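I bought the small Avimwood picture frame in May, one for me and later two more as gifts, so now I have seen three of them up close. I write this review for people who want a simple frame for a desk or a shelf and don't want to spend a whole evening choosing.

## What you get

The frame comes flat in a thin box, with a folded page of instructions. The wood has a warm color, between orange and brown, and mine has no sharp corners. The back is held by small metal tabs. They are stiff the first time — please use a spoon handle and not your nail.

I paid 1,240 dinars for each, with delivery from Hemico. In the Coscombe shop I saw a similar frame for a little less, but the corners did not close well.

## Putting a picture in

It took me over 3 minutes the first time, mostly for cleaning dust. My advice is to put a big sheet of white paper on the table before you begin. On white you see every hair and crumb, and the wood doesn't get scratched when you turn the frame.

I think the color of the border is best with warm pictures. A sunset with an orange-red sky and dark land under it looks very natural inside this wood. With a blue sea photo I was less happy, and I moved that one to my old Uddin frame.

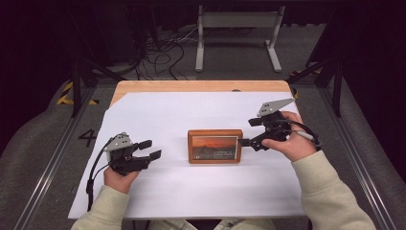
## What I don't like

- The tabs become loose if you change the picture often.
- There is no hook for the wall, and I had to buy one separately.
- The instructions are printed very small.

## Would I buy it again?

Yes, for a desk. For a wall I would look for something bigger, with a hook already on it. My sister keeps hers next to the telephone and she is satisfied.

Snežana Grgić, January 2021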